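Quand Zoi Pappas s'inscrivit sur Brukon, un soir de janvier, c'était seulement pour retrouver la recette des beignets de sa tante, que quelqu'un avait publiée dans un groupe d'anciens d'Irville. Elle y resta, bien sûr -- on reste toujours, on lit un message, puis un autre, et le thé refroidit.

Au bout de 20 jours, elle avait deux amis : sa nièce, et un certain Shivam Nigam, de Mullport, qui commentait tout avec une politesse infinie. Il aimait les trains de nuit, les vieilles chansons et les gens qui répondent longuement, ce qui tombait bien.

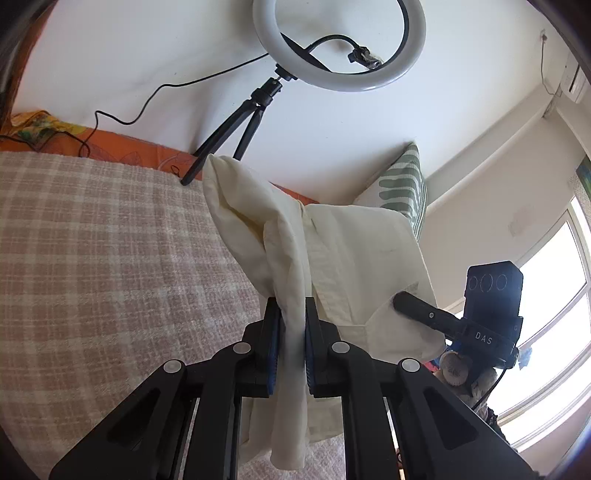

Le vêtement clair, près de la couverture à carreaux.

Ils s'écrivirent jusqu'au printemps. Elle lui racontait ses voisins, la pluie, son genou ; lui parlait de son frère, avec qui il était fâché depuis une histoire de mariage un peu bête. 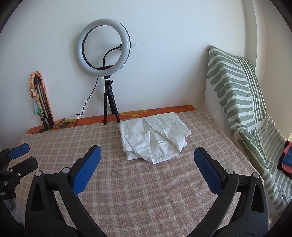
Puis un matin il écrivit simplement : « Je passe par Irville demain, si le café vous tente. » Zoi relut la phrase, ferma l'ordinateur, le rouvrit. Elle tapa oui, l'effaça, tapa « avec plaisir » -- et s'en alla chercher ses bonnes chaussures au fond de l'armoire.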